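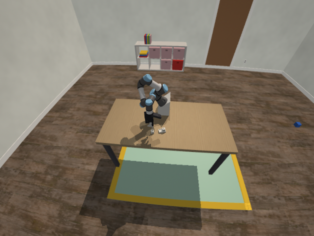

How soon must a new customer inquiry be answered under the revised service standard?
Within one business day, by the account manager who received it, with a second contact to follow inside the same week.

Psarras Marketing Group, Prundport Office
Minutes of the Customer Outreach Meeting
February 18, 2024

The meeting was called to order with 11 members present. A quorum was declared. The minutes of the previous meeting were approved as circulated.

1. Spring mailing
The mailing for Hindent went to 1043 addresses. The client had contracted for 1000, and the additional pieces were sent at no charge. The office manager reported that 14 were returned as undeliverable -- these will be removed from the list before the next issue.
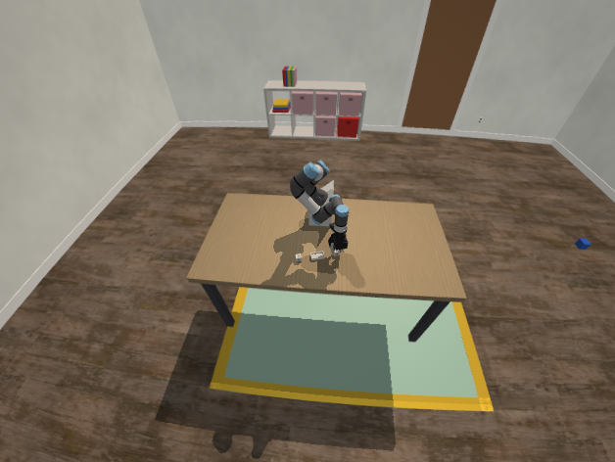

Members discussed whether the second mailing should carry the same offer as the first. It was moved and seconded that the offer remain unchanged and that only the cover letter be rewritten. The motion carried, with two members abstaining.

2. Stelum account
The account manager presented a draft referral program for Stelum. Questions were raised about the wording of the discount terms and about who would approve credits. The draft was returned for revision. No vote was taken.

3. Newsletter 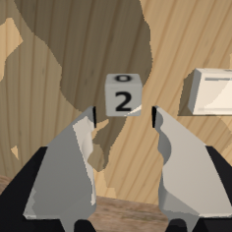 The newsletter will continue on a monthly schedule. A proposal to move to two issues a month was tabled until staffing is settled. Articles are to reach the editor one week ahead of release, and late items will be held for the following issue.

4. Other business
The request for a larger booth at the Prundport trade fair was referred to the budget review -- the deposit is not yet due.

There being no further business, the meeting was adjourned.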